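We use cookies to remember your settings and count visits. Accept | Manage

Student Project Report – Freight and Logistics
Posted 09/11/2021

Short Sea Feeder Service for the Port of Covwood

Our project looked at whether a weekly barge could replace some of the truck trips between Covwood and the inland depot at Palon. The two sites are 80 miles apart by road. Trucks carry nearly all of the containers now, and most of them go back empty.

We started in February with gate records from the depot. After we took out duplicate entries, 1,149 container moves were left. We sorted them by weight, cargo type and how long each box waited at the yard.

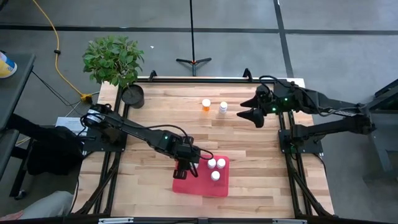

Two arms mounted at a wooden tabletop, with a red tray and bottles.

The barge we used in the model is one run by Akgül on a similar river. It carries up to 300 containers, far more than Palon needs in a week. A smaller hull would fill more easily, but we could not get fuel figures for one. We kept the larger barge and let it run part full.

Tides were the main problem. The Covwood berth is too shallow for a loaded barge at low water, so two of our four schedules failed right away. The third worked but left crews waiting overnight. 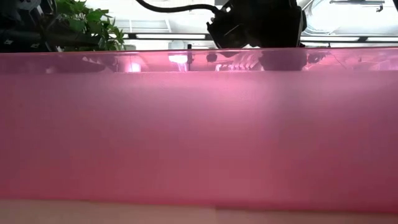 The fourth schedule adds a stop at Nomel, where there is already a crane and a paved yard. It takes longer – the boxes reach Palon a day later than by truck – but it removes 3,000 truck trips a year in our model. Food shippers would probably stay with trucks.

We did not include dredging costs or winter closures. A second group could add both using our spreadsheet.

Related reports
Truck Waiting Times at the Covwood Gate
Where Empty Containers Go
Crane Scheduling at Small River Ports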